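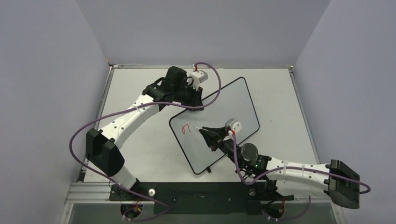
Murray Hapeta reckons I should shove bits of fence paling under the low legs and forget it, and he has been telling me that every weekend since we moved in. I would like to do it properly, so I am asking here before I spend any money.

Levelling a long bench on a garage floor that slopes two ways

Posted by gamdale_col, 12 Jul 2023, in Sheds and Garages

The garage is a single at the side of the house in Gamdale. The slab was poured with a fall to the door, as they all are, but it also drops towards the left side where there is a grated drain. I want the bench down the right-hand wall, running back from the door.

The bench is 2 metres long and 600 deep. I put a straight edge and a level on the floor and the drop along the length is 29 mm. Front to back it is 8 mm, falling away from the wall. The bench has a steel frame with four square tube legs, plastic caps in the bottoms, no adjusters. I bought it second-hand from a joinery that was closing down over in Gultgate. It weighs a fair bit, and once the drill press and the vice are on it I worked it out at 132 kg, before anything goes on the shelf underneath.

What I use it for is mostly small repairs, gluing up chairs, sharpening, and some bike work. Screws and bearings roll off the front if I am not paying attention. Glue-ups are the main reason I want it level, as I stand the chair on the bench to check the legs.

Things I have thought of:

Screw-in adjustable feet in the legs. I don't know if they come long enough for the low end.

Cutting the two high legs down. I have an angle grinder and would be happy to do it, but if we ever move the bench I'm stuck with it.

Bolting a timber rail to the wall and hanging the back of the bench off that, with legs only at the front. The wall is brick veneer with plasterboard on the inside.

Self-levelling compound on that strip of floor. My brother-in-law is keen on this one but he isn't paying for it.

The garage gets wet at the door end when it rains hard from the west. Water comes in under the roller door and runs across to the drain, so whatever goes under the two door-end legs needs to cope with that.

Also, should I be levelling the frame or the top? The top is slightly bowed along its length. It is low in the middle by the thickness of a coin or so.

Thanks in advance.

wattlebird_jan

I did this in our old place with the same sort of frame. Use levelling feet and don't bother with the rest.

What you want are threaded inserts for square tube. Pull the plastic caps out and measure the inside of the tube both ways. The outside size is no good to you without the wall thickness, and the wall thickness on old frames can be anything. The insert gets tapped in with a rubber mallet and has a nut moulded or welded into it. Then the foot threads up into that.

Get the steel inserts. The all-plastic ones are made for office desks and I split two of them just winding the foot in. With the weight you are talking about I wouldn't consider them.

For the 29 mm end, look at how much thread will be hanging out once the foot is wound down. A long skinny stud with a heavy bench on it will wobble when you push sideways, and you do push sideways when you're planing or filing. I went up to M12 and it was solid. Put a lock nut on each one and do it up hard against the bottom of the leg when you are finished. People leave these off and then wonder why the bench has wandered out after six months.

My feet were Bakhtiari ones from the trade counter in Skarnville. They had a rubber pad on the bottom which was good on painted concrete. They asked me for the load per foot and I just divided by four, and the bloke told me to divide by two, as on an uneven floor two opposite legs can end up carrying nearly all of it. That seemed sensible so I passed it on to my sister when she did her laundry bench.

As for the water, get stainless studs for the door end. They cost more but you only need the pair. Mine were zinc plated and went rusty where the puddle sat.

Order I would do it in:

Put the bench where it is going to live, with the feet wound right in.

Find the highest corner. That one stays put.

Level along the back first, from the high corner to the other back leg.

Then bring the front legs up to match, one at a time.

Put the level across both diagonals and rock the bench with your hip. If it rocks, one foot is short, even if the level looks good.

Lock nuts on, then check again, as doing them up can shift things a touch.

Put the heavy gear on and check it the next day.

Dougal P

just cut the legs. took me an hour. if you move you can weld a bit back on or put blocks under it. I have had mine since my kids were in school and never once needed to move it

agree with your mate about the paling though, works fine if its hardwood. pine squashes

tenonsaw

I'll take your options in turn, as I don't think the feet are the whole answer.

Floor compound. Don't. It has to finish somewhere, and you will end up with a step or a thin feathered edge across the garage floor where you walk and where the car tyres might run. Thin edges break up. It would also be sitting in the path of the water you describe, and if it stands proud of the slab it will send that water somewhere other than the drain. The fall is there for a reason and you want to leave it alone.

Cutting the legs. It works, and on a bench that is staying put it gives you the stiffest result. The catch is that you have to get it right the first time, and you have a fall in two directions, so all four legs are a different length. If you do go that way, don't work it out with a tape. Block the bench up dead level with packers, then scribe around each leg from the floor using a block of wood with a pencil on top. Cut to the scribed line and the foot of each leg will also sit at the angle of the slab. Take the bench down off the packers with a second person. Treat the cut ends with cold gal before the caps go back on, especially at the door.

Wall rail. This is fine into studs and no good into plasterboard alone. In a brick veneer garage the studs are behind the lining, and you would find them with a finder or by tapping and drilling small test holes along the line where the rail will cover them. Two things to watch. Check that there isn't a cable or pipe in the wall at that height, as garages often have a power point run down low. And you'll hear every hammer blow in whatever room is on the other side. If that is a bedroom I would think twice.

What I'd do in your position is a mix. Use the screw feet as wattlebird_jan says, but don't make them do the full 29 mm at the low end. Put a solid packer under the door-end feet first, something that doesn't mind water. Offcuts of thick HDPE chopping board are good for this, or a piece of dense rubber stall mat if you can get it. Cut each packer a bit bigger than the foot and stick it down with a dab of construction adhesive so it can't creep. Then the studs only have to take up the difference, and there is much less thread showing.

Once it's level, fix the back of the frame to the wall with two brackets into studs. Slotted brackets, so that you can adjust later without taking them off. That does more to stop racking than anything you can do at floor level. It also means the drill press end can't tip forward if somebody leans on the handle.

On your last question, level the frame. Set the frame true, then look at the top separately. With a bow like that, check whether the frame has a rail under the middle of the top. If it has one, take the screws out there and slip in thin packers (laminate samples from a kitchen showroom are handy, and free) until a straight edge sits flat, then do the screws back up. If there is no rail, that is probably why it has dropped, and I would add one before putting any more weight on it. Don't try to jack the bow out with the feet. You will twist the frame and end up chasing it.

Use a long level or a straight piece of aluminium with a short level on top. A short level by itself on a bowed top will tell you something different every time you move it. Turn it end for end at each spot as well. If the two readings don't agree, the level is out and you need to split the difference.

For chairs, by the way, flat matters more than level. A chair will sit without rocking on any flat surface whether it slopes or not. If the bow takes you a while to sort out, a thick sheet of MDF laid on top for glue-ups will do in the meantime.

gamdale_col

Thanks all. I pulled the caps tonight and two of the legs had old mortar in the bottom, so that has to be chipped out before an insert will go in. There is a rail in the middle but the screws had never been put in on one side.

I'll go with the feet and packers. The wall backs onto the laundry so noise isn't a problem and I'll do the brackets too. I won't get to Skarnville until August, and until then it is sitting on Murray's palings.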